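Cleaning Out an Old Desktop Computer

Most people dust the top of the computer and leave it at that. The inside collects far more, especially if the tower lives on carpet or near a dryer vent. Twice a year is enough for most homes. I do mine in May, when the windows can stay open, and again when the heating comes on.

Shut the computer down properly, switch off the power supply at the back, and pull the plug. Then hold the power button in for a few seconds. Take a picture of the cables before you unplug them, even if you are sure you will remember.

Carry the tower outside or to the garage if you can. A kitchen table will do, but lay down an old sheet first and take it off with the dust folded inside. Touch a bare metal part of the case before you put your hands in, and do it again every time you walk away and come back. Wool sweaters and fleece are a poor choice for this job.

Most side panels come off with two screws at the back. Put them in an egg carton or a muffin tin. I write on a strip of masking tape which screws went where, and stick it to the tin.

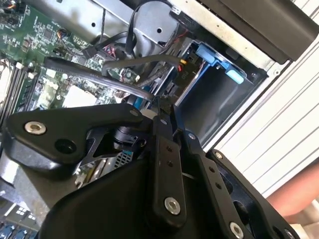 Can I use the household vacuum cleaner inside the case?

Keep it for the outside vents and for the floor when you are done. The plastic nozzle builds up static as it rubs, and the suction can pull off small caps and loose jumpers. Inside, use canned air or a rubber bulb blower with a soft, dry paintbrush.

Work from the top down. Brush the dust loose, then blow it out of the case in short bursts. Hold the can upright. If you tilt it, it spits cold liquid, and you will have to wait for that to dry before you go on. Keep a finger on each fan so it cannot spin while you blow on it. A fan driven hard by the air can wear out its bearing.

Dust filters at the front usually slide or snap out. Wash them in the sink with a drop of dish soap, rinse, and stand them on a towel overnight. They must be fully dry before they go back. If yours has no filter, a piece of nylon stocking over the front vent works, as long as you change it often.

For greasy dust, the kind you get in a house where somebody fries a lot, dry brushing only moves it around. Wipe the fan blades with a cotton swab dampened in rubbing alcohol. I buy the Hornico swabs with paper sticks, which bend less than the plastic ones and cost me 41 cents more a box.

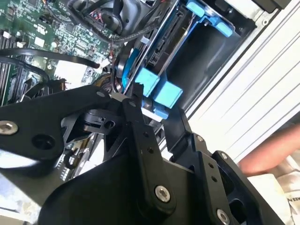 Let the alcohol dry off the blades with the panel still open. Ten minutes is plenty. Meanwhile you can deal with the cables, which tend to be worse than the computer. Wipe each one down its length with a barely damp cloth and dry it with a second one. Check for places where the cat or the desk leg has got to it, and throw away any cord with a split in the jacket. Tape does not fix that.

If you are retiring the computer, take the hard drive out before it leaves the house. Older towers often hold the drive in a plastic or metal tray. Look for clips to squeeze, or screws on both sides, and unplug the two cables at the back of the drive by the connector, never by the wire. Label the drive with the year and what is on it, and keep it in a padded envelope somewhere dry. Our recycling depot at Follau takes whole computers at no charge but will not promise to wipe anything.

Sigrún Ragnarsson wrote in to ask about the yellowing on her beige case. Baking soda paste and a soft cloth will lift the grime, and after that what remains is the plastic itself aging. I would leave it alone. Scouring powder takes the shine off and the patch shows worse than the yellow did. 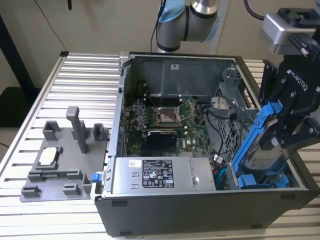 Vol. 2, p. 503

When you put the panel back, set the tower upright and leave a hand's width of clear space behind it. Do not push it into a closed cabinet. Raising it off a carpet on a board or an old cutting board cuts down the dust a good deal. Plug in the monitor and keyboard first and the power cord last.

If the computer will not start, the usual cause is a cable nudged loose while you were brushing. Unplug it again, open it up, and press each connector home with your thumb.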